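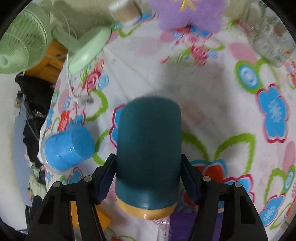
Teal container with the yellow band

Home / Ham Radio / Antennas and Feed Lines

SWR climbs on 10 meters when I add more coax

pudier_portable
Posted 27 March 2022

I have a half-wave end-fed wire with a Trateo matching box at the feed point. With a short jumper to the radio everything looked fine. Last week I moved the station to the back bedroom, so now there is a much longer run of RG-58. On 10 meters the SWR reading went from nearly flat to over 2 to 1. The lower bands changed a little but not as much. Nothing else was touched – same wire, same height, same radio. Is the new cable bad, or is the matching box giving up?

Nakero
12 replies in this section

Probably neither. On an end-fed the outside of the coax shield works as part of the antenna unless you stop it. Change the length of the coax and you change the antenna. Put a choke on the line and measure again. Mine is several turns of coax through a type 31 core, close to the radio end. If the reading moves when you grab the coax, you have current on the shield.

To check the cable by itself, put a 50 ohm load on the far end and sweep it. It should stay close to 1 to 1 all the way up. If it doesn't, look at the connectors before you blame the cable.

old_nageli
412 posts

Just use a tuner, I have for years and it works.

tworock
6 posts

The tuner will keep the radio happy but it won't fix the shield current, and you may get RF in the shack on 10. I agree with the choke. I would also run a short counterpoise from the ground lug on the box, if yours has one. Also, more loss in the cable normally makes the SWR at the radio look better – so a reading that went up points away from plain cable loss.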